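August 10, 2024

Slept till almost nine, which never happens, and then lay there thinking about the pink table. I'd been promising myself all week that Saturday would be the day I dealt with it, so after coffee I put the radio on and went at it (in pajamas, so it hardly counted as work).

The trouble with that table is that it's the first flat thing you reach when you come in. The bag from the Stodo run got dumped there Tuesday, then the mandarins, then the stuff out of my desk drawer when I was hunting for the spare key. The key was in my coat! And I still haven't put the drawer back together. I bought that pink cloth to make the room cheerful and I don't think I've seen more than half of it since the start of August.

My plan was one tray for the small things and one bag for the trash, and everything had to go in one or the other. I lasted maybe fifteen minutes before I started making a third pile called "ask first." Tape, tiny cartons, little packets, all the stuff too small to have a proper home and too good to throw out.
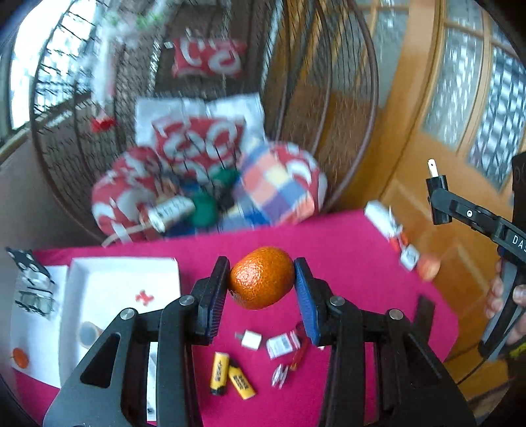
Mandarin, tape and the little packets, then the tape again with the slim red tube and the small carton. 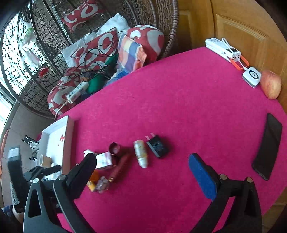

My sister called in the middle of it and I read her the whole list over the phone. Her view was that anything smaller than a matchbox should go straight into a jar with a lid, and that if I hadn't opened the jar by Christmas I should give the jar away too. She also told me to eat the mandarins before they went soft and quit treating them as decoration. I said fine, and that she was welcome to come over and bring a jar.

So the mandarins are going in the blue bowl in the kitchen, and I had 2 of them for lunch with toast. Very sweet, a bit of a pain to peel. The tape goes back in the hall closet, where I'll forget it and buy more.

Didn't get to the drawer. I did get as far as looking at organizers on the Sokik site, and the one I like has 11 compartments, and I can't think what I'd put in even six of them. Closed the tab. Then opened it again after dinner, ha.

Tomorrow: wash the cloth (cold, the pink runs), fix the drawer, call about the bike. And get a jar, I guess. There might be one under the sink from the pickles.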